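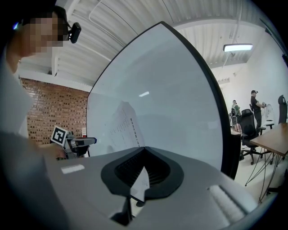 Caring for Glossy Panels and Posted Sheets

Stoyanova Facilities Services, Workroom Guides

Scope

This guide applies to the white glossy panels used in shared workrooms and to the printed sheets kept near them. It covers routine cleaning, removal of tape and marks, and the replacement of printed schedules and data tables. Wall paint, windows, and floor surfaces are covered in separate guides.

Staff in the Staltunby and Allidix rooms should follow the same procedure. The Kunduro room has older panels with a matte coating, and those must not be cleaned with any liquid until the Facilities office has approved it.

Before you start

Collect the following from the supply cabinet:

Two clean microfiber cloths, one to be used damp and one dry
A spray bottle of lukewarm water with a few drops of dish soap
A soft brush with a narrow head
A plastic scraper with rounded corners
Removable mounting strips
A clean folder for sheets that have been taken down

Paper towels leave fine scratches on a glossy finish and are not permitted. The same is true of scouring pads, powdered cleansers, and any product containing ammonia or acetone. If the label on a bottle has been lost or cannot be read, return the bottle to the Facilities office and use plain water.

Turn off any small fan in the work area and move loose papers away from the panel. A light sheet can stick to a damp surface, and toner may transfer to the finish when the sheet is peeled away.

Cleaning the surface

1. Dust the panel first. Fold the dry cloth into quarters and wipe from the top edge downward in straight passes. Turn the cloth to a clean face whenever it shows gray.

2. Brush along the trim. Dark edging hides dust well, and grit left there is easily dragged back across the white surface. Use the soft brush along the full length of the edge, then wipe the edge with the dry cloth.

3. Spray the cloth, never the panel. Liquid that runs down the surface can collect behind the trim and loosen the adhesive. The cloth should feel damp but should not drip when squeezed.

4. Wipe one section at a time. Overlap each pass slightly and keep the pressure light. A flexible panel will bow if it is pressed in the middle, so support the back with your free hand wherever it can be reached.

5. Dry at once with the second cloth. Streaks that remain can usually be removed with a cloth dampened in plain water.

6. Check the finish from the side. Overhead lights produce bright spots on a glossy panel, and a smudge directly under one of them may be missed from the front. Move a step to the left and right before deciding that the work is complete.

Removing tape, adhesive, and print marks

Lift one corner of the tape with a fingernail and pull it back slowly, keeping it close to the surface. If it tears, lay a warm damp cloth over the remainder for 2 minutes and try again. The plastic scraper may be used on stubborn residue at a low angle. Do not use a metal blade.

Faint lines of text on a panel may be a reflection of a nearby page or toner that has transferred from a sheet. Move the nearby page before cleaning. Lines that disappear were a reflection and need no treatment. Lines that stay in place should be wiped with the soap solution, allowed to stand for one minute, and wiped again. Report any mark that remains after the second attempt. Repeated rubbing will dull the gloss.

Replacing printed sheets

Schedules, inventories, and data tables should be replaced when the information changes or when the paper has curled, faded, or torn. Print on one side only. Tables with many narrow columns should be printed in landscape format with type large enough to be read from a normal standing distance.

Place the new sheet at eye level on the wall or on an approved notice board. Sheets should not be attached directly to a glossy panel. Use one removable strip at each upper corner, press for several seconds, and confirm that the page hangs straight. Smaller labels may be attached to equipment housings only with the consent of the person responsible for that equipment.

Old sheets that contain names or internal figures belong in the locked recycling bin. All others may go in the ordinary paper bin. One copy of each current schedule is to be kept in the room binder for 40 days after it has been replaced.

Moving a panel

A large panel must be moved by two people. Keep it upright, hold it by the edges, and do not carry it by the trim. Clear small items from the foot of the wall before setting it down. A panel should not be left bent against a wall overnight, as the curve may become permanent.

Reporting damage

Report cracks, loose trim, or deep scratches on Form 3079. Give the room name and the location of the damage. Requests are reviewed within 7 working days by Zorica Janevski, Room Services. Questions about cleaning products should be directed to Panagiotis Stojanovska at the supply desk.

The supply list in this guide is next due for review in October.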